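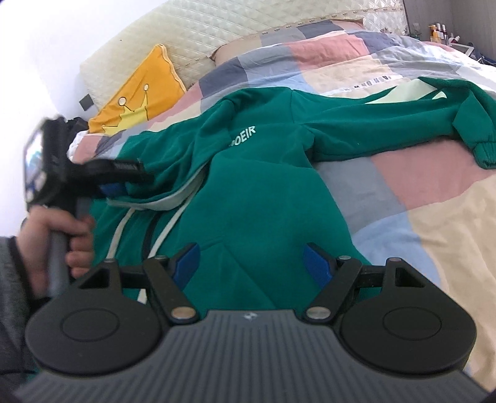 Print | E-mail

Posted November 4, 2018 by the Endilero Household Services office

Call for participants: clothes folding and bedroom tidying study

Endilero Household Services invites adults living in Drevik or Dastitz to take part in a study of how people sort, fold and put away clothing at home. There are 25 places. Sessions will be held in February at our premises in Kaewkla and last one morning.

Participants will be asked to lay garments out on a made bed, smooth and fold them in their usual manner, and place them in drawers or on shelves. Long-sleeved tops, trousers and bed linen will be included. No particular method is expected and no previous experience is required.

Applicants must be aged 18 or over and able to stand for periods of up to an hour. Those employed in a laundry or clothes shop are not eligible for this round.

A payment of 810 will be made on completion of the session. Travel costs are refunded on production of a ticket.

Applications should be made in writing to the Endilero office, quoting reference 1607. Successful applicants will be notified by post.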